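4. Setting up a two-player campaign

Welcome to the part of the manual we had the most fun testing. By now you should have Mornetholm installed and the tutorial battle at Bukby behind you, and you'll have a fair idea of how to feed an army and march it about. Playing alongside (or against!) a friend works in much the same way, with a few extra decisions to make before the first turn, so do put the kettle on and read this section through once before you both sit down.

What you will need

Two copies of the game, both updated to the same version, and a Zornen account for each player. The free account is quite enough. A campaign for two takes up to 25 turns, and most pairs spread that over several evenings, so please don't feel you have to finish in one go.

Creating the campaign

1. From the main menu, choose Campaign, then New, then Shared. The player who does this becomes the host, and the saved game lives on the host's computer.

2. Pick a map. For a first campaign we warmly suggest the Vlček Valley, which has one river, plenty of farmland and a crossing that both sides will want rather badly.

3. Choose Allied or Opposed. Allied players share a treasury and can see each other's scouts. Opposed players share nothing at all except the weather.

4. Set the turn timer. It starts at 20 minutes, which sounds generous until you have three towns to provision and a bridge on fire. You can switch it off altogether if you are both patient people.

5. Press Invite and send the code to your friend, who types it in under Campaign, then Join. Capital letters matter in the code, so copy and paste it if you can.

Note: The host can change the timer between turns, but the map and the Allied or Opposed setting are fixed once the first turn begins.

Choosing your colours

Each player picks a main colour for coats and flags and a second one for facings and hats. Hats are small on the campaign map but surprisingly handy in a crowded battle, where they are often the first thing you spot when two lines of infantry run into one another. If both players choose the same main colour, the game will ask the joining player to pick again.

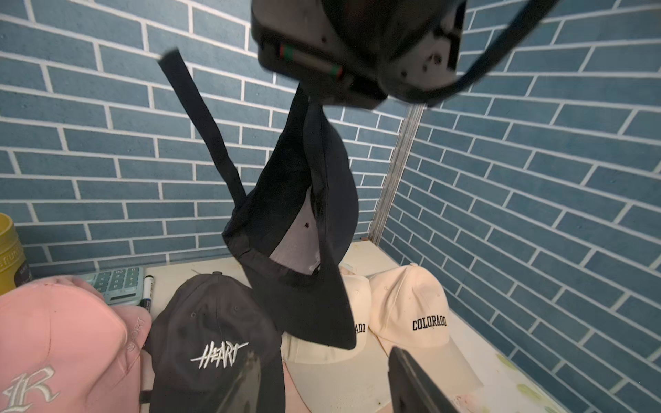

A black cap, hung upside down with its brim pointing downward.

Once you're happy, press Confirm Colours. You can come back and change your second colour in any winter turn, when the regiments are in quarters and new uniforms cost nothing. Main colours stay as they are for the whole campaign.

Playing your first turn

1. Look over your towns first. Any town with a yellow sack beside its name is short of grain and will need a wagon sent to it before you do anything more exciting.

2. Give your marching orders. Armies don't move until both players have pressed End Turn, so you are welcome to change your mind as often as you like.

3. Press End Turn and wait for the other player's flag to go up. Both sets of orders are then carried out together, and any battles are offered in the order they occur.

Caution: Please don't close the game while the hourglass is showing. The campaign is being saved at that point, and stopping it halfway may send you both back to the start of the turn.

Leaving and coming back

Either player may leave between turns using Save and Rest. The host should go last. To pick up again, the host opens Campaign, then Continue, and the other player joins with the same code as before. If the code is refused, check that both copies are still on the same version, then restart the game on both computers and try once more.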